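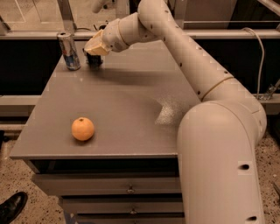

Birger Sjögren objects that our cleaning trials on painted asphalt say nothing about a crosswalk that has been driven on for a year, and he wants the court estimate held back until we have aged samples. Agreed in part. The estimate goes out with the aged line left blank.

23 February 2021

Case: tire marks on the painted crosswalk at Flestley, criminal mischief, restitution hearing pending. The county wants a cost of repair and an opinion on whether the marks can be lifted without repainting.

Coupons: 30, same traffic paint as the contractor used (Clitano, water-based, two coats). Rubber applied with the drag wheel, one pass each. Colors: red, yellow, violet. Green still on order.

Solvent A: lifts rubber, also lifts yellow. Stopped after four coupons.
Solvent B, ten-minute dwell, nylon brush: residue faint on red and violet, plain on yellow.
Hot water at low pressure: no change in the rubber. Slight loss of gloss.

Area from the site survey: 2,392 square feet painted, 307 marked. The defense figure of 648 includes the overlap twice. Checked against the Haddadin drawings, and the overlap strip is on sheets 2 and 3 both. Send a note to the prosecutor's office with the two sheets attached.

Repaint of marked sections only: color match is doubtful on yellow. Pososum quoted by section, no minimum. Their quote from August is expired, ask again.

Open: aged coupons (Birger to cut from the old lot entrance, if the city signs). Gloss meter is reading high on the black standard, recalibrate before the next set. Coupon 17 mislabeled as violet, it is red. Corrected in the log.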